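Rūta Mägi baked bread for Virutberg for nine years before she quit to run her own stall. She now sells 400 loaves a week under the name Skosport, all of them rye or half-rye.

"I wanted fewer kinds of bread," she says. "At Virutberg we had a new one every month, and the customers kept asking for the old one."

Her starter came from Melur Osman, who trained her. She feeds it twice a day and keeps a backup in the freezer. The first winter was hard. The oven cost $2365 used and needed a new door seal within weeks.

"I did the math wrong on flour, too. I ordered for summer and it was January."

She has firm views on how people treat bread at home. Rye should sit a full day before it is cut, she says, and it should never go in the fridge.

"Slice it on day two. Day four, toast it. I like it dark, with butter and salt, on a plate that's big enough for the crumbs."
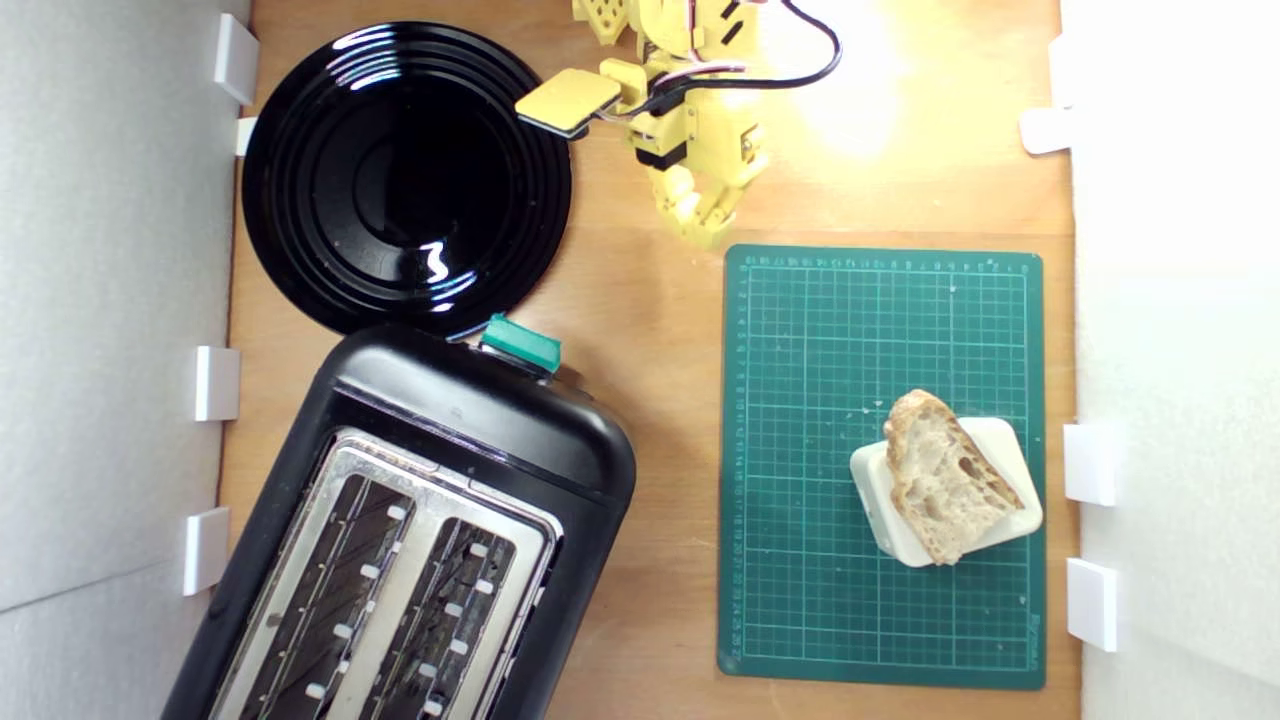
## On growing the business

Mägi has been asked to supply two cafes and has turned both down for now. A second oven would mean a bigger unit, and the rent on the one she looked at was $912 a month more than she pays.

"Maybe in June. I'd need someone for the early shift first, and I'm picky about that."

Osman still stops by for a loaf. He pays full price.

"He tells me when it's sour," she says. "Usually he's right."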